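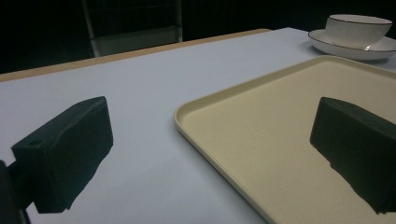

Cream-colored tray, Kiltdale

Kiltdale Lunch Room
Progress report to the Trernthorpe Fund
5 September 2021

Dear friends at Trernthorpe,

I promised you a shorter report than the last one and I have tried, I really have, but it has been a busy stretch and there is a good deal to tell. If you only have a few minutes, the money section is near the end and the one thing I need from you comes right after it.

Meals

We have served 2,869 lunches since the grant began. That covers both the people who come in and eat with us and the ones whose food goes out in the van. The dining room was closed for the first part of the period and everything went out by van, so the count leans heavily toward deliveries. Since we reopened the room it has been slowly leaning back the other way, and I am very happy to see it, because a hot lunch on your own doorstep is a fine thing but it doesn't come with anyone to complain about the weather to.

We are open four days a week. The room has 40 seats with the tables spaced the way we have them now, and on chowder days we fill them. On the other days there is usually room for a straggler or two, and we have stopped asking people to call ahead. Calling ahead was my idea and it was a poor one. Several of our regulars don't like the telephone, and at least one couple stayed home for weeks thinking they had lost their place by forgetting to ring us. They are back now (table by the radiator, both of them on the decaf).

The menu has settled down too. You may remember from the spring that we were cooking whatever the wholesale order happened to bring, and it made for some odd weeks, including one with a great many parsnips. We now work from a rotation, with soup and bread every day, a main dish, and something sweet that can be made soft for the people who need it that way. Low-salt plates are labeled before they leave the kitchen. We had two mix-ups with those early in the summer, both caught at the door by the driver, and we changed the labels to a brighter color afterward. There have been none since.

Dishes and serving

When we applied to you, a small part of the budget was set down for tableware, and I know one of your readers asked whether that was a good use of the money. I think it has been! We had been serving in the room out of the same lidded containers we use for deliveries, and people ate quickly and went home. With proper dishes and trays they sit longer. They have second cups of coffee. We had a whole afternoon in July when half the room was still there at three o'clock, arguing about how to get a stain out of linen, and we had to mop around their feet.

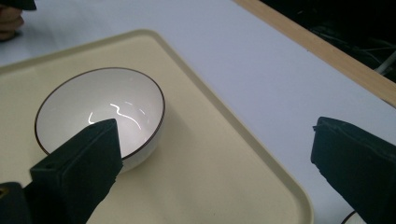
All that extra washing up does fall on the kitchen, of course. The Durnico dishwasher you helped us buy was installed in June after a long wait for a fitting, and it has cut the clearing-up time enough that our two kitchen staff leave at the hour they are supposed to leave. It did leak for the first week. The installer came back twice, replaced a hose at no charge, and the floor has stayed dry ever since. The old machine went for scrap.

Deliveries

There are 40 households on the van list as of this week. The van itself, which everybody here calls Kun after the name painted on the door by whoever owned it before, passed its inspection with new brake pads and one new tire. We spent more on it than we planned and I have shown that in the figures. The longest run, out past the reservoir, was getting food to the last house lukewarm, so we split it into two shorter loops. The second loop costs us more gas and more of the driver's time, and I would make the same choice again.

Staffing

Ildikó Mészáros joined us as head cook in the spring and has made an enormous difference. She came from a hospital kitchen, so diets and allergies are second nature to her, and she has taught the rest of us a way of holding soup that keeps it from going thick by one o'clock. Our part-time assistant cook moved away in August. We are advertising now and have had a few good letters, and in the meantime I am peeling the carrots, not very evenly.

Money

Spending is in line with the budget apart from two items. Van repairs ran over, and dining room supplies came in under while the room was closed. Taken together they very nearly cancel out. Food prices are up, cooking oil especially, and we have bought ahead where the storeroom allows it. The full sheet is attached with receipts for anything large.

What I would like to ask is your permission to move the unspent dining room money across to the van. It doesn't change the total. A line by email would be plenty.

Coming up

We would like to have the assistant cook in place before the cold weather, and we are planning a holiday lunch in December, with a second sitting if enough people sign up. You would all be very welcome at either one. Please let Ildikó know if anybody can't eat nuts, as there will be a walnut roll and she is firm about it.

With warm thanks from all of us at Kiltdale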